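5.3 Puesta en marcha de la estación para jornadas de puertas abiertas

Este apartado se aplica a las demostraciones ante visitantes externos. Para el uso ordinario en laboratorio rige el capítulo 3. La estación Godari deberá estar a cargo de un operador acreditado por Hevum durante toda la visita.

Antes de la llegada del grupo

1. Compruebe que el cerramiento está fijado al suelo y que el público dispone de un pasillo libre de 114 cm frente al borde delantero de la mesa.
2. Revise el raíl metálico sobre el que van montadas las dos bases. No toque las placas ni el cableado situados bajo los soportes.
3. Verifique que los cables morados siguen sujetos a cada brazo con sus bridas blancas. Si falta alguna, repóngala antes de dar tensión.
4. Conecte la alimentación y espere a que se enciendan los indicadores verdes de las pinzas y de las articulaciones.
5. Lleve ambos brazos a la posición de espera desde la consola Asar.

PRECAUCIÓN: No introduzca las manos en el recinto con los indicadores encendidos. Para recolocar cualquier objeto, pulse la parada y aguarde 5 segundos.

Preparación de la tarea

6. Esparza los vasos rojos y verdes sobre la superficie, entre las dos pinzas. Pueden quedar tumbados o de pie; no es necesario alinearlos.
7. Deje los demás utensilios de cocina en la parte posterior y en los laterales, fuera de la zona de recogida.

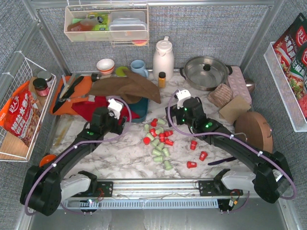
Figura 5-2. Estación de dos brazos con los vasos dispersos en la zona de trabajo.

8. Seleccione el programa «Vasos» y fije la velocidad en el 50 % – valor máximo autorizado con público presente.
9. Inicie un ciclo de prueba sin visitantes y anote el resultado en la hoja de registro.

Durante la demostración

10. Reciba al grupo, de hasta 3 personas por turno, y lea en voz alta las normas de la sala.
11. Indique el comienzo del movimiento antes de pulsar Inicio.
12. Si un vaso rueda fuera del alcance de los brazos, deje terminar el ciclo. El vaso se recuperará con la estación detenida.

NOTA: Las preguntas sobre la programación de trayectorias se remitirán a Alžběta Vrabec, responsable técnica de la estación. Las solicitudes de visita de centros docentes las tramita Vlastimil Gajdoš. El plazo para las visitas del primer trimestre se abre en enero.

Cierre

13. Devuelva los brazos a la posición de espera, corte la alimentación y compruebe que los indicadores se han apagado.
14. Firme la hoja de registro y deposítela en la recepción del edificio Kadlec.

Revisión del apartado: 16/11/23. Aprobado por Rosimeire Dantas.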